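Grerngate's shared tables get a new white top, and a new fee

Tenants at the Grerngate workspace building will start paying for time at the big tables on the second floor in December, according to a notice that went up by the elevators this week. Until now the tables were covered by the monthly rent. The change comes with new white tabletops, which management says will make the shared room "work harder for everyone."

That phrase appears three times in a two-page notice. What it means in practice takes some digging.

Under the new rules a tenant can book a table in blocks of two hours, starting at 8 a.m. Each tenant gets 10 free hours a month. After that the meter runs, and the rate depends on what kind of lease you signed and when you signed it. People with older leases appear to get the better deal, though the notice manages to say so only in a footnote.

The tops were supplied by Pradico, a furniture firm that has done two other buildings for the same owner. Its brochure, copies of which were left on the front desk, calls the surface "distraction-free" and promises "up to 2000 hours of like-new use." It does not say what happens in hour 2001, or what counts as use. A tenant who leans on a table for an afternoon and a tenant who drags a crate across it would seem to be treated the same.

Asked how the number was arrived at, Pradico sent the brochure again.

What tenants were told

The old tables were brown, scarred and, by most accounts, fine. One leaseholder who cuts fabric on the second floor said she had used the same one for years and never once thought about its surface. She would like to know why she is now expected to think about it at $43 a month, the cost of the add-on plan for people who go past their free hours.

Management's answer is that the tables had become a storage problem. Boxes were left out overnight and paint cans sat on the ends. By the middle of most afternoons there was little open surface left, and newer tenants complained that a shared room had turned into a private one for whoever got there first. That complaint is real. Several people interviewed for this story made it without being asked.

Whether a fee fixes it is another question. The people who left boxes on the tables overnight were already breaking a rule, and the rule was already posted. Grerngate did not say how many warnings it had given out under the old system. A spokesperson said records from before the summer were "not organized in that way."

The new policy is called Clear Top. Anything left on a table at the end of a block will be moved to a shelf in the hallway, and after two days it will be thrown out. There is no appeal process in the notice, but there is a paragraph on "shared respect."

A test period, sort of

Management says Clear Top has been tried out already, and that the results were good. The trial covered one room and ran for less than a month. Of the 100 tenants who were sent a survey afterward, the notice says, "a strong majority of those responding" were pleased. It doesn't give the number who responded. A request for that figure was answered with a link to the notice.

Herath, a small print shop on the first floor, took part in the trial and is not among the pleased. Its staff said the two-hour block was too short for work that has to lie flat while ink sets, and that the booking page logged them out twice in one morning. They have gone back to using their own counter, which is narrower and free.

Bitance, which packs gift orders on the third floor, liked it better. The company books early, finishes early and said it was glad to find a table with nothing on it for once. It also said it would not have signed up at the full price.

As for the tabletops themselves, they are hard to argue with and hard to get excited about. The finish is matte and close to white, and under even light it has a faint mottling that the brochure photos do not show. Look closely and there are a few tiny dark specks in it too. The brochure calls the color "pure white." Off-white or a very pale gray would be nearer the mark. 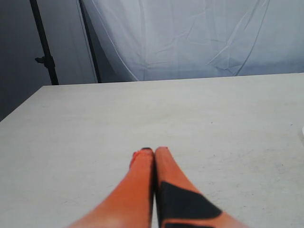

What happens next

The booking page is supposed to open to all tenants before the fee starts. Grerngate would not commit to a day. It did confirm that the free hours will not carry over from one month to the next, something the notice leaves out, and that tenants who share a lease will also share a single set of hours.

There will be a meeting in the second-floor room at 5:30 p.m. on a date to be posted. Tenants who want to speak have been asked to send their questions ahead of time, in writing, so that they can be "grouped by theme." Several said they planned to show up and ask them out loud instead.

The fabric cutter said she would probably pay for the first month to see what she gets. She has also priced a folding table from a discount store – used, with one bad leg – and it comes to less than a single month of the add-on plan.

Grerngate has not said what the new tops cost or whether the fee is meant to cover them. The spokesperson described the purchase as "part of a wider refresh." The hallway shelf went up last week. It already had boxes on it, and the policy that is supposed to put them there does not begin until December.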